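Anozie 纺织品护理研究所
家庭衣物晾晒与存放跟踪调查(第二轮)参与者招募

招募编号:Dokano 二期
招募范围:Skollthorpe 市区、Redlow 镇及两地之间公交可达的村落
计划招募户数:400户
跟踪周期:11周
报名截止:3月底,额满提前关闭

一、项目背景

Dokano 项目调查家庭环境下日常衣物在洗涤之后的处理过程,包括脱水、晾挂、收取、折叠和存放五个环节。现有的纺织品耐用性数据多来自实验室条件下的重复洗涤试验,对洗后环节的记录较少。同一批次的针织上衣在不同家庭中使用一个季度后,肩部变形、领口松弛和衣长变化的差异,仅用洗涤次数难以解释。

第一轮调查共回收有效衣物记录1,474条,覆盖棉针织、棉梭织、羊毛混纺和再生纤维素纤维四个大类。分析中发现的主要缺口有三处:一是冬季室内晾晒的记录偏少;二是羊毛混纺衣物的存放方式填写不完整;三是租住集体住宅的家庭在样本中占比过低。第二轮招募针对上述缺口设定配额,问卷结构也作了相应调整。

本轮调查不评价参与者的家务习惯,不提供洗护建议,不推广任何洗涤产品或家用电器。

二、参与条件

报名者应同时满足以下各项:

年满18周岁,并在所登记住址连续居住满三个月。
跟踪周期内无搬迁计划。
家中每周至少洗涤一次衣物,洗涤地点可以是住宅内、楼内公共洗衣房或自助洗衣店。
能够阅读并填写中文或英文记录表。
能够接收纸质邮件,或具备可上传照片的手机。

每户限登记一名记录人。记录人不必是家中主要洗衣者,但应能在衣物晾干当日完成测量。合租住宅中各租户衣物分开洗涤的,可分别报名,登记时请注明房间号。

以下情形本轮暂不接收:家庭成员受雇于纺织品、洗涤剂或洗衣设备企业;住宅正在施工;登记住址用于短期出租。参加过第一轮调查的家庭可以再次报名,但须选用未登记过的衣物。

优先考虑:无阳台或无室外晾晒空间的住户;使用热泵式干衣机的住户;家中有羊毛混纺上衣三件以上的住户;居住于 Redlow 镇旧厂区集体住宅的住户。

三、参与内容

1. 衣物登记

每户选定5件日常穿着的上衣,其中至少一件为针织类。衣物新旧不限,但应无破洞,无已脱线的缝份,且护理标签可辨认。标签已剪除的衣物不能登记。登记时填写纤维成分、购入年份(不确定者填“不详”)、颜色深浅等级和习惯洗涤温度。

2. 初始测量

按照随记录册寄送的测量说明,将衣物平铺于硬质台面,静置后测量肩宽、衣长、胸围和领口宽四项。使用研究所提供的软尺,读数精确到毫米。每项测量两次,两次读数均应写入表格,不取平均值。两次读数相差超过一厘米的,重新铺平后再测,原读数保留并划单线。

3. 周记录

每次洗涤后填写一行,内容包括:日期、洗涤程序、脱水转速、晾晒位置、晾晒方式、收取时的干燥程度、存放方式。晾晒方式按下列代码填写:

A 衣架悬挂,肩部受力
B 衣杆或晾绳对折悬挂
C 夹子固定下摆
D 夹子固定腋下或侧缝
E 平铺网架
F 干衣机
G 其他,在备注栏说明

采用方式 A 的,需另填衣架类型。衣架类型分为木质、塑料、金属丝、植绒和充气五类,并记录肩端形状(尖形、圆形、加宽)。衣架总宽以两端最远点之间的直线距离计,不沿弧线测量。弯度较大的衣架容易误测,请对照记录册附图。

存放方式填写“悬挂”“折叠”“卷放”或“未收纳”。洗后直接穿着、未经存放的,填“未收纳”。同一周内存放方式有变更的,以持续时间较长者为准。
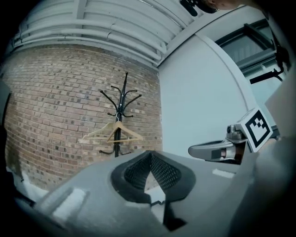
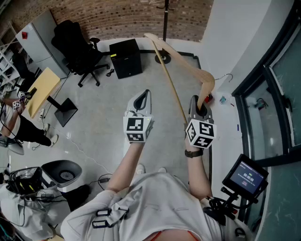
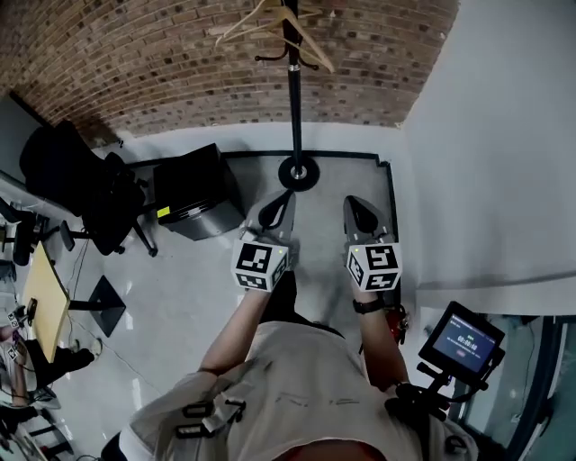
灰色手持夹持器。第二张图中,右侧夹持器夹住浅色木衣架的一端。

4. 温湿度记录

每户发放温湿度记录仪一台。记录仪应放置在主要晾晒位置旁,与衣物保持一臂距离,避开暖气片、窗缝和直射阳光。室外晾晒的家庭将记录仪放在最近的室内窗台,并在登记表中勾选“室外”。记录仪在整个周期内自动存储数据,参与者无需读取或更换电池。指示灯熄灭时,请联系项目办公室更换设备,并在备注栏写明发现熄灭的日期。

5. 结束测量

最后一周完成第二次尺寸测量,方法与初始测量相同,并由同一名记录人完成。如记录人因故更换,应在封面注明更换时间。结束测量完成后,记录册与记录仪一并装入预付邮资的回寄袋。

四、时间投入

初始测量和结束测量各需一次集中安排,具体用时取决于衣物件数和测量熟练程度。周记录按行填写,每次洗涤后几分钟即可完成。项目周期内另有一次电话核对,内容限于表格中的缺项和不清晰读数。参与者可在登记时选择上午、下午或晚间时段。

Skollthorpe 办公室在项目启动前举办测量说明会,到场与否自愿。不到场者可依照纸质说明自行完成,两种方式的数据在分析时分别标记。

五、补偿

完成全部跟踪周期并寄回记录册和记录仪的家庭,可领取购物券一份,面额在知情同意书中列明。中途退出者按已完成的周数折算。漏填一周不影响领取,连续漏填三周视为退出,项目办公室将书面通知。

登记衣物归参与者所有,研究所不回收,也不对正常洗晾造成的磨损进行赔偿。参与者不应为配合调查而改变洗涤或晾晒方式。周期内衣物遗失、转赠或损坏的,在相应行填写“退出登记”,不得以其他衣物替换,剩余衣物继续记录。

六、数据处理

姓名、住址和联系方式与测量数据分开保存,测量数据仅以户编号标识。温湿度记录仪不含麦克风、摄像头和定位模块。上传照片的参与者请仅拍摄记录表页面,页面以外的内容将在入库前裁除。

公开发布的数据集仅包含纤维成分、尺寸、洗晾代码和温湿度周均值,住址信息归并到“市区”“镇区”“村落”三级。参与者可在数据集定稿前要求删除本户全部记录,无需说明理由。定稿后已汇总的数据不再单独剔除。

七、报名方式

报名者可任选以下一种方式:

(1)在研究所网站“参与研究”栏目下填写 Dokano 二期登记表;
(2)在 Skollthorpe 公共图书馆或 Redlow 镇服务点领取纸质登记表,填写后投入同一地点的回收箱;
(3)致电项目办公室,由工作人员代填。

登记表包含住宅类型、常用晾晒空间、洗涤频率和拟登记衣物的纤维成分。拟登记衣物可在正式入组前更换。请勿在登记阶段寄送衣物或衣物样布。

八、筛选与通知

项目办公室按住宅类型和地区配额筛选报名者,同一配额内按收到登记表的先后顺序排列。入选者将收到知情同意书两份,签署后寄回一份,另一份自行留存。收到签署件后,办公室寄出记录册、软尺和温湿度记录仪。未入选者列入候补名单,候补名单在项目启动后第二周失效,相关个人信息随即删除。

九、常见情况说明

家中洗衣由他人代劳的,可以参加,周记录由登记的记录人向代劳者询问后填写,询问不到的项目填“不详”。

使用洗烘一体机的,按实际运行的程序分别填写洗涤和晾晒两栏;仅使用烘干功能的,也应单独记录一行。

送洗衣店处理的,洗涤程序填“外送”,晾晒方式填 G,取回后的存放方式照常填写。

衣物手洗的,脱水转速填“0”;手洗后放入洗衣机单独脱水的,填实际转速。

周期内外出超过一周的,在对应周次填“外出”,不计入漏填。

软尺遗失或受潮变形的,请停止使用并申请补寄,不要改用家中其他量具。

十、联系

Anozie 纺织品护理研究所 Dokano 项目办公室
接待时间:工作日上午九时至下午四时
办公地点:Skollthorpe 办公室,入口在院内东侧
来函请在信封左上角注明“二期报名”或“二期咨询”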